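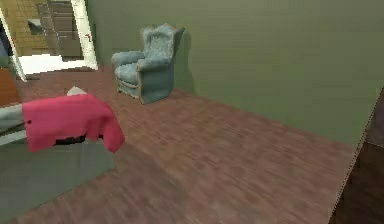
Workshop tips for the Larnside robot club: laundry day in the practice house

We have reached the part of the year I look forward to most! The club's entry this May is the towel errand. The robot starts in one room, finds the pink cloth, picks it up and carries it through the doorway into the room with the white floor. It sounds like a chore you could give a six-year-old, and it has kept us happily busy for weeks. These are the tips we have gathered so far, from the simulated house and from the bench, and a fair number of them have crept into how I run things at home too.

Before you start the program

Walk the room yourself first. I mean with the free view, robot parked, just wandering about. Get down low, because most things look different from knee height. The armchair is easy to spot from the doorway and much harder to judge when you are right beside it and all you have is a big pale blue-gray panel.

Save your starting position under a name you will recognize next week. "Test" is a bad name. "Facing chair, cloth on left" is a very good name.

Set one goal for the session and write it on the whiteboard. If the goal is turning neatly at the chair, then leave the grasp alone until you have turned neatly at the chair!

Finding the cloth

Color gets you a long way here. Pinkish-red against plain gray is about as kind as it gets, so start with a simple color filter and only move on to something cleverer when the simple one lets you down. Watch out for the floor, though. The planks are reddish-brown, and if you set your red range too wide the robot will cheerfully report that it has found a towel the size of the room (ask the Plelberg team, who did this on the big screen in front of everybody's parents).

Narrow the range a little at a time and run it again after every change. Two changes at once and you won't know which one helped.

Check for things sitting near the cloth. There is a small pale item up by the back edge, partly behind the pink, and a wide scoop from above can take that along as well. Come in from the front, where the fabric hangs over.

Picking up anything soft

Grab the fold, not the flat. A cloth lying smooth on a box gives you very little to hold, but where it hangs over an edge you have a nice thickness to close on. We worked this out on the bench with a dish towel and a pair of salad tongs, and I can't recommend the tongs enough. Everybody should have a go. Ten minutes of tongs teaches you more about grasping than an hour of my talking.

Lift straight up first, then back away. If you pull back while the cloth is still resting on the box, the far corner drags.

Go slowly on the lift and quicker on the carry. Most of our new members do it the other way around.

At home: the same goes for lifting a wet sweater out of the sink. Gather it first, lift it in one bundle, and it won't stretch.

Driving across the room

Give furniture more space than you think it needs. The chair has a rolled arm, and a path drawn around the bottom of a chair will not always clear the arm. Hanane El Khatib, our longest-serving mentor, has the kids draw every piece on paper as seen from straight above and then ink the widest outline in marker. It takes five minutes and it has saved us hours.

Use the open floor. There is a great big stretch of it over by the green wall, and a longer path with no tight turns nearly always beats the short squeeze. For the turn to the doorway we stop, rotate 90 degrees, check, and then roll on. Yes, a smooth curve looks prettier. Get the square turn working first and then treat yourself.

Slow down at the threshold. The next room is much brighter than the one you are leaving, and our color filter needed a second setting for it. Take sample readings on both sides of the door frame.

Keeping score

Run 100 tries before you tell anyone a change works. I know, I know! But the simulator doesn't mind, and you can eat your sandwich while it goes. Log each run as done, dropped, bumped or lost, and add a short note for anything odd. The Cherkaoui twins color their log sheet with highlighters, and now the whole club does.

When a run fails, replay the last 5 seconds before you touch any code. Then replay them again from the other side of the room.

Looking after the bench

Wind cables loosely, in big loops, and close them with a strip of old bicycle tube. Tight coils crack at the plug.

Keep small screws in an egg carton, one size to a cup, with the lid shut when you leave.

Wipe rubber grips with a barely damp cloth and let them dry fully before the next practice. Dust makes them slide.

Label chargers at both ends.

The Irnetti round asks for a one-page sheet on your method, so bring your paper floor plans along next time and we'll pick the clearest one to go in it. Bring a dish towel too, please. We are down to the one with the hole.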